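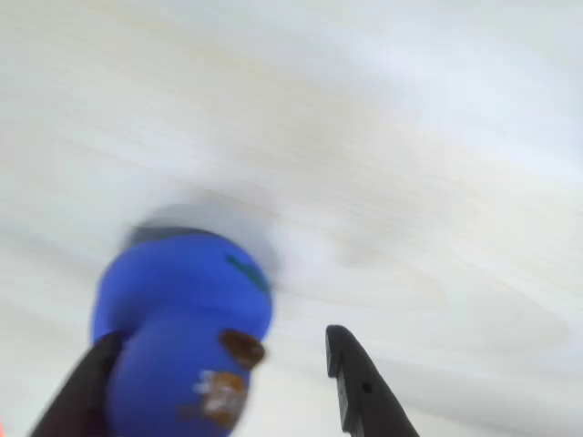
On the pale wood: one of the blue pieces from the small-items bin.

September
By the newsletter desk

Sorting the small-items bin at Noltholm

The small-items bin at the Noltholm toy library has been emptied and is being sorted this month. It was last gone through in the spring, and since then it has collected whatever came back without a box or turned up under a shelf after closing. There were 646 pieces in it by the time the lid stopped fitting.

Most of the sorting is simple. Pieces that belong to a numbered set go back to that set. Blocks, pegs and play food go into their own tubs on the low shelf by the window. Puzzle pieces are checked against the list of incomplete puzzles, and 13 puzzles are complete again as a result. They are back on the lending shelf now, including the large floor map that several families had asked for.

Soft and rubbery toys take longer. They get handled more than anything else we lend, and their labels rub down until the set number can't be read. A toy with no readable number is matched by color and shape against the photo cards in the green binder. If there is no card for it, it goes on the unclaimed tray next to the returns desk. There are 20 toys on the tray at the moment. Please look it over when you come in, especially if you borrowed a bath set or a farm set over the summer.

Anything you recognize can be handed in at the desk with the name of the set. If it came from your own home and went into a return bag by mistake, just take it with you and cross it off the tray sheet.

Cleaning is done the same way as before. Hard plastic is washed in the sink with dish soap and left on the rack overnight. Squeeze toys with a hole in the bottom are checked for trapped water, and those that can't be emptied are thrown out. Old stickers come off with warm water and a little cooking oil. Paint marks usually stay, and we don't scrub at them. Toys with peeling paint are not lent out again.

New labels are going on as each set is finished. The old paper ones are being replaced with Cuto labels, a thicker kind with the set number printed large. Put up with us if a set you want is marked "in sorting" on the shelf card. It should be back within 9 days of the date on the card, and you can leave your name on the waiting sheet.

Two sets have been renamed in the catalog. The animal band is now listed as Nima, the name on its case, and the stacking boats are under Tăng. The numbers on both are unchanged.

We are short of small drawstring bags and clear lidded tubs. Clean ones in any size can be left in the crate inside the front door during opening hours. We have enough shoeboxes.

Print this item
E-mail this item

Recent items
Waiting sheet moves to the returns desk
Floor puzzles: what is on the shelf
How to pack a return bag
Changes to the catalog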